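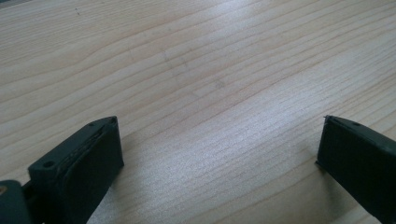 News > Schools > Student projects

Dromthorpe students log gripper demonstrations

Jan 11, 2022
By Zoila Yupanqui

The robotics club at Dromthorpe Secondary has started recording hand-guided gripper demonstrations for its entry in the Posatau Student Manipulation Challenge. Entries close in April.

Club members work in teams of four. Each team guides a two-finger gripper by hand through a set task -- approach, close, lift, place, release -- and the recordings are then used to train a controller for a small tabletop arm. The rules ask for at least 1000 complete demonstrations per entry. Runs with a dropped part may be kept if they are labelled as failures.

The Nguyen-Tran workshop in Mermont is lending the club bench space and an arm for testing. Finger spacing is calibrated at the start of each session, and the open and closed values are saved with the log.

Dromthorpe last entered in 2013, in the line-following category. Scoring this year is based on placement error and cycle time. New members can sign up in Room 12 at lunch.

Contact us | Copyright Dromthorpe Schools News | Back to top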